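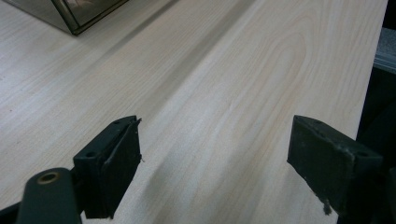 Two months with the Clarnis charger

I finally gave up on my old charging cord in July (the one you had to hold at just the right angle, you know the kind) and bought a Clarnis wireless stand for 40 dollars. I read far too many reviews first, and Lesego Hlongwane talked me out of the Tostivex, which she says hums at night. Well, I love it! My phone goes from 13 percent to full while I cook and eat, even with its thick case on. My one grumble is the little blue light, so there's a bit of tape over that now.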